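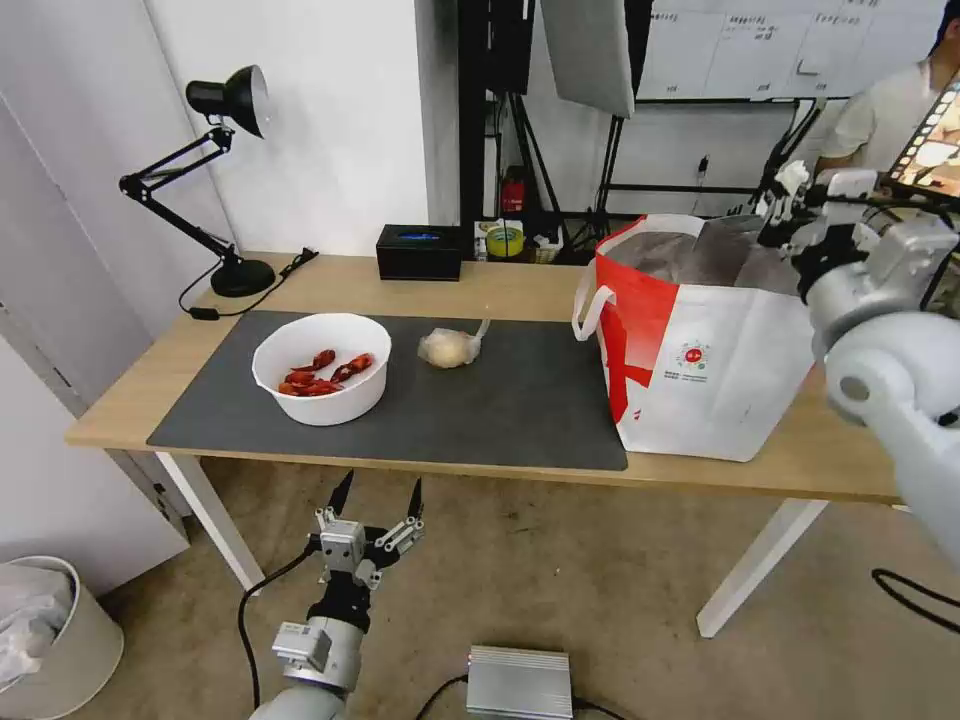

Parallel gripper or multi-fingered hand for a second arm?
Posted by Mirta Godoy

We are planning next year's spending for a small bench set-up that packs and unpacks shopping: food in bowls, tied plastic bags, a tote bag with strap handles. We have one arm with a two-finger parallel gripper and money for a second arm. The Rastach hand costs a good deal more than another gripper. Is it worth it, or should I buy two grippers and keep the rest for spares? The order has to go in by March.

Genivaldo Siqueira

Mixed is fine if you need to hold a bag open. A parallel gripper will pick up a tied bag by the knot all day long. Strap handles and soft bag openings are where the fingers earn their money, but only if somebody has time to set them up. It took us 7 weeks before ours was any use.

Things we left out of our first budget:

Fingertips. We pay 94 a set and get through several sets a year.
Adaptor plate for the wrist, 68 from Flutanov. Check the bolt pattern before ordering.
Service cover on the hand, 699 a year from Zarton. We skipped it the first year and regretted it when a finger joint went.
Cables long enough to run round the back of the desk, plus clips.
A decent light. Clear plastic bags are hard for the cameras under ordinary ceiling lamps.

Ask for a loan unit before you commit. Ours came for a fortnight and we only paid the carriage.

Antunes

Two grippers. Hands break.

Mirta Godoy

Thanks both. I hadn't allowed anything for fingertips or the service cover. I'll ask Zarton about a loan and put the plate down as a separate line.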